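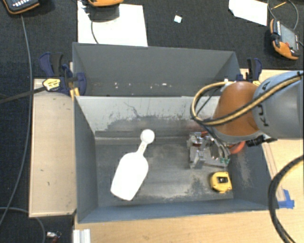

A KUKA arm at the Hanside test cell, with a scoop and a tape measure in the front bin. Photo: Jondetton

Jondetton and Maes publish results of side-by-side gripper trial

3318 bin picks, two grippers and one arm, with the full log free to download

HANSIDE – Jondetton, the independent test workshop for robot tooling, today released the results of its first public gripper comparison, carried out with the engineering firm Maes. The trial put two grippers through the same picking work on the same arm, in the same metal bins, with the same box of everyday objects. Every attempt was logged, including the ones that went badly, and the whole log is open to anyone who wants to dig into it.

The team made 3318 pick attempts using 30 household and workshop items. The list was drawn up to be awkward. It has flat things, round things, shiny things, things with a thin neck at one end and a wide blade at the other, and a few that tend to end up hard against the side of a bin where there is hardly any space for a finger to get in.

"We wanted the objects you find in a kitchen drawer or at the bottom of a toolbox," said Aurelia Buzatu, who led the trial for Jondetton. "A perfect cube in the center of a bin is lovely, and every gripper we have ever mounted can pick it up. Put a tape measure in the corner and you start learning things very quickly!"

The first gripper was a two-finger parallel model with stiff metal fingertips. The second, built by Maes under the project name Dreltlow, uses the same stroke but lets each fingertip tilt slightly when it meets a surface. Both were driven by the same controller settings wherever that was possible, and the places where the settings had to differ are marked in the log.

The results were closer than either team expected. On items lying clear of the walls, the two grippers finished almost level. The tilting fingertips pulled ahead on rounded cases and handles, where a small amount of give let them settle before closing. The stiff fingertips did better on thin edges and came out clearly in front on anything flat, a result that the Maes engineers were happy to see in print.

"Our fingertips lost on flat parts, and now we know by how much," said Þröstur Thoroddsen, design engineer at Maes. "I had a favorite theory about the reason and the log killed it by lunchtime on Thursday. We have already cut a new set of tips with a thinner leading edge, and I can't wait to get them on the arm."

Corners were the hardest part of the trial for both grippers. Many of the missed picks came from the tooling body meeting the bin wall before the fingers had reached the object. Approach angle mattered a great deal, and the report gives it a chapter of its own, with the angles that worked and a longer table of the ones that didn't.

Bins, clamps and cables

A good share of the report deals with the parts of a test cell that usually get left out. The bins were clamped in place so that a hard touch on the wall would not shift them between attempts. Their floors were left scuffed, with shiny patches and dull ones, and the teams treated this as part of the job.

Cable routing gets four pages. Natsumi Sasaki, who set up the cell and ran most of the evening sessions, tried several ways of carrying hoses and cables past the wrist and kept notes on each. A loop with plenty of slack gave the wrist the most freedom but needed watching whenever the arm reached down near a far wall. A tighter run stayed out of the way and limited how far the last joint could turn.

"People ask me about the grippers and I end up talking about cable loops for half an hour," said Sasaki. "If you are building a cell like ours, please read those pages first. They would have saved me most of December."

What comes next

A second round is already being planned. It will compare camera positions, using the same objects and bins so that the numbers can be set beside the first set. Jondetton will try a fixed camera over the work area against one mounted close to the wrist, and will add 2000 picks from bins holding several items at once.

Jondetton is also inviting other makers to send in grippers. Tooling should come with a mounting drawing and a wiring diagram, and makers need to agree that all results will be published. Small shops and student teams are very welcome, and there is no fee to take part.

The report, the pick log and the object list are available from the Jondetton website. Visits to the cell at Hanside can be arranged through the press contact.

About Jondetton
Jondetton tests grippers, arms, cameras and controllers for people who use them, and publishes what it finds.

About Maes
Maes designs and builds tooling for handling mixed parts. Dreltlow is its fingertip development project.

Press contact
Roos Van Wijk, Jondetton

Technical questions about Dreltlow
Griet Brouwer, Maes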